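Prilura
A word list of everyday names for household and office things

Prilura collects the words people write down when they are asked what a thing is called. It holds over 2,000 answers from 86 people, grouped under 504 headwords such as lid, desk, shelf, strap and hinge. All answers are in American English and were typed by the people who gave them.
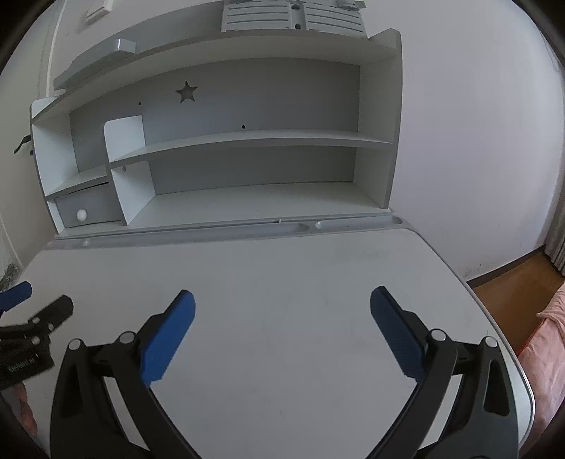
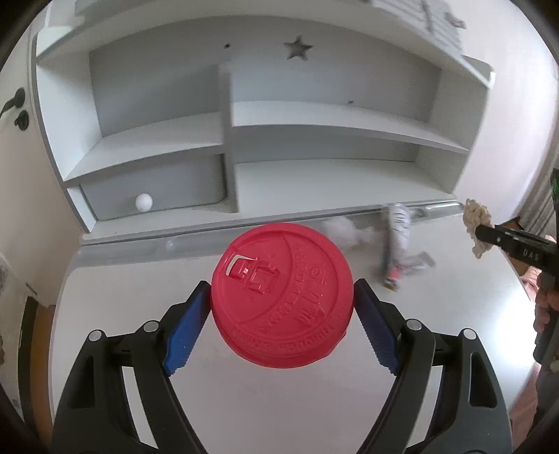 Chang-ho Myung wrote after the June build that cap and lid should never have been merged under one headword, and that anyone using the list for spelling work would want the two kept apart. They are separate headwords in this build. Answers that use both words ("lid cap") are stored under lid and carry the flag both.

What is in the folder
answers.csv: one line per answer, as typed
headwords.csv: one line per headword
merges.txt: old headwords that were joined, and what they were joined to
splits.txt: old headwords that were taken apart
LICENSE

Fields in answers.csv
There are five fields.
id: a number that stays the same from build to build
headword: the entry the answer is filed under
answer: the text as typed, with spaces trimmed at both ends
person: a random code, new in each build
flag: empty, or one of both, brand, unsure

How the answers were collected
People got a short written clue ("the part that closes a jar") and typed the first name that came to mind. Clues were handed out in random order. People could skip a clue, and skips are not in the file. Spelling mistakes were left alone. If you need clean spelling, match on headword.

Brand names used as common words are flagged brand and kept. We removed answers that named a person, along with a few that were plainly meant for a different clue. Where we could not decide on a headword, the answer went under the closest one with the flag unsure.

Reading the files
Everything is UTF-8 with commas between fields. Answers that have a comma in them are in double quotes. Some spreadsheet programs turn the id column into dates on import, so set that column to text first.

Known problems
Kitchen words get far more answers than garden words.
Person codes can't be used to follow someone from one build to the next.
"Drawer" and "draw" are both under drawer, including two answers that may have meant a drawstring.
Plurals are handled unevenly. Scissors is a headword; tong is too, and should be tongs.
Regional words are thin. Most people gave the same name for the kitchen faucet, and spigot hardly turns up.

Related lists
Nerura uses the same clues with answers from children and has a different license. Betomura was an earlier try with longer clues. Its ids do not match the ones here.

Changes
Build of October 23, 2019: cap and lid split, flag both added, splits.txt added.
June build: first one with merges.txt.

Corrections are welcome as a plain list of ids with the headword you think each should have.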